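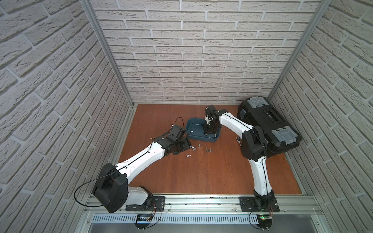 Why did the brickmakers of Lodham lay their headers so unevenly after 1886?
They were using up two sizes of brick at once, one from the old hand-moulding yard and one from the new machine works at Draltelthorpe, and the bricklayers had to lose the difference somewhere in the joints.

4.2 Bond, joint and mortar in the Lodham terraces

Figure 3. Brick-patterned wall panels, pale grey-white with darker mortar lines and a staggered bond.

The question of the uneven headers has followed us through the whole survey, and it was a great pleasure to find that the walls themselves answer it so well. Of the 949 house fronts recorded, 300 show a change of brick somewhere between the doorstep and the eaves. In most of them the change falls at the sill of the upper window, where a builder could stop for the winter and start again with whatever the yard would sell him in spring.

The older bricks are easy to love. They are soft, a little bowed along the bed, and no pair of them quite agrees in length. The Draltelthorpe bricks are crisper and slightly shorter. A bricklayer working in Flemish bond with both kinds had to keep his vertical joints lined up every second course, and with bricks of different lengths this takes real skill. What we see on the Lodham fronts is a set of small local habits for dealing with the problem. Some men widened the joint next to the closer. Others trimmed the stretchers – the cut ends still show tool marks – and kept the joints thin. On Mugo Row both habits appear on neighbouring houses, with a straight break at the party wall.

Mortar colour turned out to be the most rewarding thing we looked at. The early joints are pale and limy, with lumps of unburnt chalk you can pick out with a fingernail. The later ones are dark, almost black in places, from ash added to the mix. Ash was cheap once the railway yard opened, and it made a mortar that set faster in damp weather. It also changed how a wall looked from across the street. With pale bricks and dark joints the pattern of the bond stands out strongly, and we think the builders came to enjoy this. Several fronts have joints struck far more carefully at eye level than they are higher up, where only the pigeons would look.

The builder's daybook, transcribed for this project by Marisol Ponce, supports the idea. An entry for December 1886 orders ash "for the fronts only", with plain lime for the backs. It is a wonderfully direct piece of evidence. We checked the rear walls of the same terrace and found pale mortar in all of those still unrendered, including the wash-houses.

Repairs have blurred the picture in places. Hard cement pointing was used widely on Jurnovlow Street, and it has done the soft bricks no good at all: the faces have flaked away and left the joints standing proud like a net. Where this has happened we recorded the bond but left the joint widths out of Table 2. Painted fronts were treated in the same way unless a patch of bare wall could be found behind a downpipe, and it is surprising how often one could.

One group of houses does not fit. The short terrace behind the chapel at Lodham has dark mortar with hand-moulded bricks throughout, and no sign of the Draltelthorpe product. Either ash reached this builder earlier than we supposed, or he had a store of old bricks and went on using them. The deeds were last consulted on 29/07/2024 and do not settle the matter. We lean towards the second reading, as the window heads are of the later type, and we return to it in section 5 with the evidence from the chimneys.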